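Trekau Table Covers and Folding Screens: Frequently Asked Questions

Last revised 2020-10-20 by Niilo Riihimäki

Which tables does the standard cover fit?
Rectangular tops with rounded or square corners. The cover is cut 1,016 mm deep and sold by length. Measure the top at its widest point and add the thickness of the edge on both sides. Round tops need the Bustimus pattern, ordered separately.

Why is the surface slightly fuzzy?
The face is brushed. A brushed face holds light items in place and lowers the noise when hard items are set down. It also collects lint, which shows more on dark colors such as teal than on gray or sand.

Will small items stand level on it?
Flat-bottomed items will. Trays, boxes and upturned bowls sit without rocking as long as the cover is pulled tight. Narrow items, such as a full water bottle, should stand away from the edge. Stacked paper cups are better laid on their side, where the nap keeps them from rolling under normal handling.

How should a table be laid out for sorting household items?
Put the larger pieces in a row along the back edge and keep the front clear as working space. Bottle caps and other small parts go near the middle, where they are easy to find -- black ones get lost against a dark cover if they are mixed in with bigger things. A shallow steel tray is useful for anything with loose pieces.
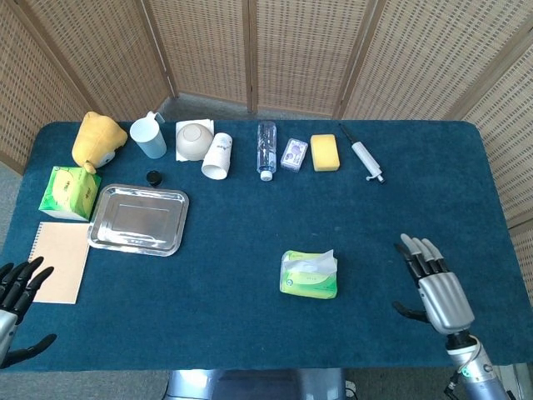
Keep wet sponges off the cloth. A damp sponge left overnight flattens the nap, and the mark remains until the cover is washed. Put a dish under it.

How is the cover washed?
Cold water, mild detergent, low spin. Shake it out first. Do not iron the face. Shrinkage on the first wash is up to 8 mm per side, and the cut allows for this. Covers made before July have a narrower hem and should be washed by hand.

How does the folding screen stand up?
By its angles. Set each panel at a slight turn from the next; a screen opened flat will fall. On carpet, check that the lower rail of every panel touches the floor. Four-panel and longer screens can be bent around the back and sides of a table.

Can the woven panels be cleaned?
Use a dry brush or the soft head of a vacuum cleaner, working along the weave. Water stains the beige finish. Wooden frames can be wiped with a damp cloth.

Are replacement hinges available?
Yes, in sets of 4, from the Mäkelä counter or by mail from Prornberg. Quote the number stamped on the old hinge. Hinges are rated for 3,000 openings.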